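Sorting mixed building bricks: by colour or by shape?

Posted by Dosia, 3 January 2025, in Home & Storage

Right, I need some sense from people who've done this. I took on a big tub of second-hand building bricks from a house clearance in Brevorport (all jumbled, a bit grubby) and I've washed 427 of them so far. I've got some clear plastic boxes with dividers and I started sorting by colour, which looked lovely for one evening! Now I can't find anything. If I want a plain red 2x4 I'm raking through every red piece I own. Do I start again and go by shape? And has anyone got a trick for the tiny ones?

3 replies

Koech
Shape, every time. Your eye picks out a colour in a mixed heap very quickly, but it's hopeless at spotting one small plate among lots of other pieces the same colour. I did mine by colour as well and redid the lot in July. Took me two weekends and a great deal of tea.

What I'd do is keep the common bricks (2x4, 2x3, 2x2) in the big sections and put all the odd stuff together in one box until there's enough of any one thing to earn its own space. Don't give a whole compartment to three hinges, you'll regret it. For the tiny ones I use a muffin tin while I'm sorting and then tip them into the smallest sections. Check the dividers go right down to the bottom too, or the thin plates slide underneath and you'll be fishing them out with a butter knife.

brickloft198
just buy more boxes

Ultulska
I'm going to half disagree with Koech, sorry! If it's for children, colour is fine, mine will put things away by colour and won't by shape, and a box that gets used beats a clever one that doesn't. If it's only you building, then yes, go by shape.

I've ended up with a muddle of both. Bricks are in by size, and the colours I have loads of get split again. Clear boxes with clear partitions are the ones to get, as you can see what's in there without taking the lid off. I only put a few pieces in each section at first and move the partitions once I know what I've got, so don't fill it to the brim on day one.
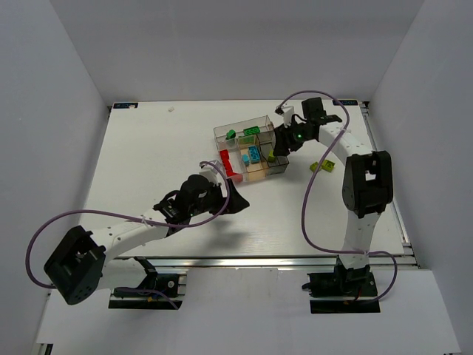
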